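Sunday, March 19, 2023

Up at six thirty, oatmeal, and in to the lab by eight because I wanted the floor to myself for the first half of the day. The heat was off in the building and I kept my jacket on until ten. Róisín came in a little after that with the spare set of tendons for the Kvam hand and a bag of rolls.

The point of today was to get through the second round of the hand comparison. We have the Kvam hand and the older Hisus hand, and Fenberg wants a recommendation from us before they order for the rest of the arms. The first round was all hard objects, cups and bottles and a soap dish, and both hands did fine on those. I didn't learn much from it. Cloth is what will decide it, and cloth is what we have been putting off.

Set up at the bathroom mockup. The vanity is in its final position now and the wall hook has been moved down to where the arms can get to it. I ran the arms through their home positions twice with the power limit down, then once at normal speed. The left wrist was slow to report on the first try. I reseated the connector and it came up, but I wrote it in the log because it did the same thing last week.

Started with the Hisus hand. I had it doing a plain pinch on the towel edge, thumb against the first two fingers, same approach angle each time. It closes quickly and the grip force is good, but the thumb arrives before the fingers do and pushes the cloth away. I tried delaying the thumb by 96 milliseconds and that helped. Then I tried a longer delay and it got worse again, so I put it back at 96 and left it there for the rest of the morning.

Out of the first 10 tries it held the towel through the lift on six. Three of the misses were the thumb pushing, as before, and one was the fingers closing on nothing. Róisín thought we should count that last one against the camera and not the hand. I said the camera stays the same for both hands, so it counts. We left it in.

Swapped to the Kvam hand after the rolls. The swap took longer than it should have. The adapter plate from Bunimside has one hole that doesn't line up and I had to back all the screws out and start over with that one first. I will write to them about it tomorrow. Once it was on, the controller wanted the whole finger calibration again, and it failed at step 409 of the routine both times I ran it from the saved file. Running it fresh worked. I don't know why and didn't want to spend the afternoon on it.

The Kvam hand is slower and I like it better. The fingers give a little when they meet something, and on cloth that matters more than speed. Seven of 10 on the same pinch. That is only one better, so I wouldn't put it in a report by itself, but the misses looked different. It tended to get some cloth and lose it during the lift, where the Hisus either had it or never touched it.

I also tried both with the wrist cameras at a shorter exposure. Less blur when the arm is moving, but darker, and the edge detection lost the fold more often. Went back to the old setting. Saved a few pictures to keep with these notes. 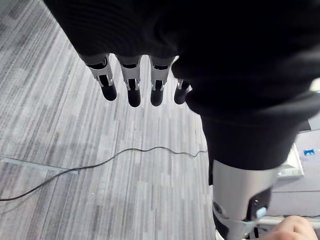
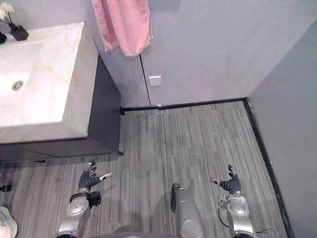
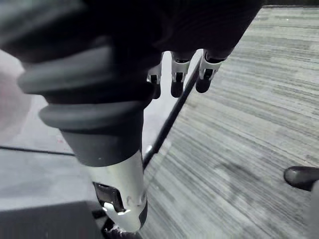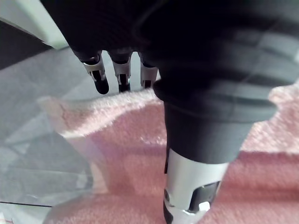

I need to decide what to tell Fenberg by the end of the week and I keep changing my mind. The cost of the Kvam hand is higher and the lead time is longer, and they will ask about both before they ask about anything else. What I would rather talk about is where the fingers have to go. In the last picture the towel has a fold standing up on the left side with the fingertips almost on it, and the thumb is down in front. A fold like that is the easy case. There is an edge to close on from both sides. When the cloth lies flat the fingers have to make the fold themselves, and I have no test for that yet. I think I should write one before I recommend anything. Róisín agrees but says to keep it short, one towel, flat on the counter, same starting point every time.

The other thing is wear. The maker's sheet for the tendons says to change them at 3000 cycles and I have been going by that, but we have not been keeping the count separately for each hand. I started a new page for it tonight. Left column Hisus, right column Kvam, date and cycles. It should have been done in the beginning.

Packed up at five. Parked the arms, powered down the controller, took the battery for the label printer home to charge because the outlet by the bench is dead again. Róisín took the old tendons to look at under the magnifier.

Soup for dinner and called Mom. She is coming at the end of the month and wants to know if she should bring the folding bed. I said yes. To do tomorrow: write to Bunimside about the plate, check the left wrist connector with a meter, start on the flat towel test, buy coffee.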